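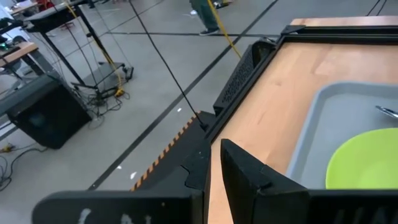
Wrist camera view before the table-clearing exercise: tray and bowl at right, fingers open.

Section 3: Setting up the table-clearing exercise
By Yolanda Kasprzak, August

If you've come straight to this section because you want to watch the arm tidy up a bowl, I get it, I'd do the same. But please make sure you've been through Section 2 first, and that the emergency stop works from where you plan to stand. Everything below assumes the arm is bolted down, powered and talking to the Riltholm controller.

Before you start, a word on what to expect. People ask me all the time whether these things can do the dishes yet, and my answer is "some of the dishes, some of the time, if you put them where it likes them." Picking a plastic bowl out of a tray is a fair chore to begin with. The bowl is light, it has a rim to grab, and if it gets dropped you pick it up and carry on. A sink full of greasy cutlery is a long way off, and I'd be suspicious of anybody who sells you one of these on the strength of a sink.

3.1 What you'll need

The arm with the two-finger gripper fitted
The Gatik wrist camera, already focused (Section 2.6)
A tray with a raised rim, in a dull colour
One plastic bowl in a bright colour
One small metal utensil
A soft cloth for the fingers
A second person, at least for the first session

About the colours: I've had the best luck with a grey tray and a lime-green bowl. The software finds edges by contrast, and green on grey is about as easy as you can make it. White bowl on white tray is a miserable afternoon. You can work up to it.

3.2 Laying out the table

1. Clear the tabletop completely. Coffee cups too. (Especially coffee cups.)

2. Check the rails around the table are snug by giving each one a good tug. If a rail shifts, tighten it before you go any further, because the controller uses the table edge as a reference and it'll happily chase a loose one all day.

3. Set the tray flat on the wood with one long side parallel to the far rail. It doesn't have to be dead on. Within a couple of finger widths is fine.

4. Put the bowl in the tray, right side up.

5. Put the utensil in the tray too, clear of the bowl, so there's a gap between them wide enough for one gripper finger.

6. Stand back and look at the cables. Anything hanging over the table needs enough slack for the arm's full reach, and not so much that it droops into the tray. I tie mine off up high and then drive the arm slowly through its whole range, watching the cables and ignoring the arm.

Note: If your tray has a glossy finish, turn off whatever overhead light is reflecting in it. You'll see the glare in the preview as a white patch, and the arm will see it as an object.

CAUTION: Keep loose cables on the floor away from the side you walk on. The arm stops when it hits something. You, tripping, will not.

3.3 Marking the floor

Hazard tape goes along the base of the table, on every side a person can get to. The yellow-and-black diagonal stuff from any hardware store is what you want. If your space has walking lanes taped on the floor as well, use a plain colour for those so nobody mixes the two up.

Agree on the rule with everyone in the building before the arm moves: when it's live, you stay on your side of the hazard tape. People walking past further back are fine. People leaning in to "just nudge the bowl a bit" are how fingers get pinched, and I say that as a former nudger.

3.4 Checking the gripper

1. With the arm paused, wipe both fingers down with a dry cloth. Smudges and light scuffs on the flat faces are normal and won't hurt anything. Grease will.

2. Run your thumb along the gripping surfaces. You're feeling for burrs or anything stuck on. A burr will score a plastic bowl in one session.

3. Open the wrist view on the controller. Both fingers should show in the lower part of the picture, large and a bit looming. If you can only see one, the camera has rotated in its bracket. Go back to 2.6 and redo it, sorry.

4. Open and close the gripper from the Manual tab and watch the fingers on screen. They should move smoothly with no hitch.

5. Set the grip force to 3 for the bowl. The scale has no units and I've complained about that to everybody who'll listen. What I can tell you is that 3 holds a plastic bowl without bowing the sides in, and 2 lets it slide.

CAUTION: Don't do step 2 with the arm live. Paused means the amber lamp is steady. Flashing amber means it's waiting for a command and will move when it gets one.

3.5 Framing the tray

This is the part that trips up most new users, and it tripped me up for the better part of a Wednesday.

The wrist camera looks down past the fingers at an angle, so what you see at the start position is often lopsided: a lot of floor, a rail, whatever's going on across the room, and the tray shoved off to one side. That's all right as a starting view. The arm is going to re-centre before it reaches. What it does need is a bit of the tray rim and a bit of the bowl to aim for.

1. Send the arm to Home.

2. Look for the bowl in the wrist view. A partial view is enough. If there's no bowl at all, jog the wrist toward the tray until some of it comes in.

3. Tap the bowl on the touchscreen. An outline should appear and hug the rim. If the outline wanders onto the tray, tap again closer to the middle of the bowl.

4. Tap Learn Background. The arm holds still and takes 33 stills, and you need to hold still too, or at least stay out of its line of sight. Legs and shoes moving about behind the table will get learned as part of the room, and then it gets confused when they leave.

5. Wait for the chirp.

Note: Clutter on the floor behind the table (stands, cases, coils of cable) is no trouble so long as it stays put. Learn the background again if you rearrange things. I forget this constantly!

3.6 First pick

1. Set the speed slider to its lowest mark. I know. Do it anyway.

2. Have your second person at the emergency stop, looking at the arm and not at their phone.

3. Press Approach. The arm should swing over the tray, re-centre on the bowl and stop with the fingers above the rim.

4. Look at the real fingers, then look at the screen. One finger should be headed for the inside of the rim and the other for the outside. If they're both on the same side, press Back and tap the bowl again.

5. Press Pick. The arm lowers, closes and lifts a hand's height off the tray.

6. Count to five. If the bowl's still in the gripper, press Place and it'll put the bowl down wherever you set the drop point in 2.9.

If it misses, don't fiddle with five settings at once. Put everything back, go from step 3 and change one thing. My order is grip force, then the tap point, then the camera bracket.

3.7 The utensil, or where it gets humbling

Once the bowl is going well you'll want to try the metal piece. Go ahead, but lower your hopes a notch. Small shiny things are tough for the camera, which sees a different shape every time the light shifts, and they lie nearly flat in the tray, so there's not much for broad fingers to get under. You and I would slide it to the edge of the tray and flick it up without a thought. The arm can be taught the sliding part (Section 5 covers the Rasov push routine), but it takes patience and it isn't quick.

1. Turn the utensil so its long side runs across the direction the fingers close.

2. Tap the middle of it on screen, never the end.

3. Raise the grip force by one.

4. Press Approach, then Pick, same as before.

If the fingers touch the tray and the arm faults with code 400, that's the contact limit doing its job. Press Clear, raise the pick height one click, and have another go. If you're still getting 400 after that, check that the tray is sitting flat.

CAUTION: No knives, no glass, nothing with food still in it. This gripper isn't sealed and it's no fun to clean.

3.8 So can it do the chore?

My own view, after a fair stretch of doing this with all sorts of bowls: clearing one bowl from a known tray, yes. You'll get bored of watching it before it gets bored of doing it. Clearing a whole table that a family has just got up from, no. Every stacked plate and crumpled napkin is a new problem, and somebody still has to set the tray straight and mind the cables. On a shop floor, where the parts come in the same way up every time, it earns its keep a good deal sooner.

The Ragab add-on for stacked dishes handles up to 2 bowls nested together. I haven't had it long enough to recommend it or warn you off.

3.9 Shutting down

1. Open the gripper fully with nothing in it.

2. Send the arm to Home and wait for steady amber.

3. Save your tap points under a name you'll recognize next month. "Test" is not that name.

4. Switch off at the controller first, then at the wall.

5. Take the tray and everything in it off the table, and wipe the wood down.

Next: Section 4, Teaching a second drop point.

Riltholm User Guides | Contact the help desk | © Riltholm, all rights reserved | Back to top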